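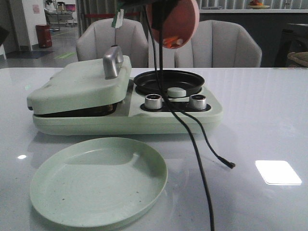

The green breakfast maker, with the plate that matches it.

---

I have had this thing on the white table for long enough now to say something useful about it. Several of you asked after my last post. It will take a few posts to get through.

---

Layout first. The part with the lid is on the left and has a black cooking plate inside. On the right is a round shallow black pan that sits in its own recess. One knob each side of a small green button, all of it at the front where you can reach.

---

I bought it secondhand from Radka Angelovski in August, when she moved out of the place on Khumalo. She had used it maybe a dozen times. No manual, so everything I say about settings I worked out by burning toast.

---

The kitchen here is small. The stove has two burners and one of them takes forever. I wanted something that could do bread and an egg at the same time without me standing over two things in two places.

---

Bread side. Two slices of ordinary sandwich bread go in flat. Close the lid, leave it alone for four minutes, open, flip, two more minutes. Thick slices from the bakery need longer and I don't push the lid down on them. It just squashes the middle.

---

Pan side. One egg is easy. Two eggs will run together and you end up with one wide egg, which I don't mind. Three is too many. It's a shallow pan and the white gets up to the rim.

---

Use less oil than you think. Half a teaspoon, spread with a paper towel. The first week I poured it in the way I do with my regular skillet and it spat all over the table.

---

On the table: it's glossy and white and it shows everything. Every crumb, every fingerprint. I wipe it before and after. A barely damp cloth and then a dry one. If I skip the dry one it streaks.

---

Edin Nedeljković asked if it can do pancakes. Yes, small ones, one at a time, in the round pan. Pour less batter than looks right. I did a batch of 11 and it took most of the morning. For more than one person I would go back to the stove.

---

Other things I have cooked on it that came out fine:

- grilled cheese (lid side)
- leftover rice patties (pan)
- sliced zucchini (lid side, a bit of salt after)
- a quesadilla folded in half (lid side)

Things I won't repeat: bacon in the pan, and anything with a sugary glaze.

---

Cleaning. Unplug it, let it cool all the way, wipe the black plate with a soft sponge and a drop of soap, wipe again with plain water. No steel wool. I do the pan the same way. The pale green housing picks up grease near the hinge, so I go along there with a cotton swab every couple of weeks.

---

The handle on top of the lid is metal. I keep a folded dish towel nearby and use it to lift the lid. Marin Ionescu thinks this is overcautious. Marin can lift it how he likes.

---

The plate is a separate purchase, from Dadham, the housewares shop near the station. Round, raised rim, slightly speckled. I wasn't looking for a match. I was there for a colander and saw it on the shelf. They had one left in that color.

---

It's a good size for an egg and one slice of toast. The rim keeps the yolk where it should be. I have been eating off it almost every morning, and the rest of my plates are getting a vacation.

---

Ourania Kouris wants to know where it lives when I'm not using it. It stays out. I tried putting it in the cabinet under the sink for a while and then never cooked on it, so back out it came. It takes up a fair width of the table. Measure first if your counter is narrow.

---

Complaints, to be fair to anyone thinking of getting one like it. It's slow to warm up. The first round of toast is always paler than the second. There's no timer on mine, so I use my phone.

---

I also wouldn't try to fit a whole dinner on it. Urs Aebischer does sausages and potatoes on his and says it works if you start the potatoes early. I tried it once and ate at nine.

---

My usual morning at the moment: 7:10, switch on. Make coffee. 7:15, bread in, lid down. Egg goes in the pan when I flip the bread. Plate out, pepper, done before 7:25.

---

Next I'm going to try flatbread on the lid side with the dough rolled very thin. If anyone has a dough that doesn't need to rest overnight, please send it over.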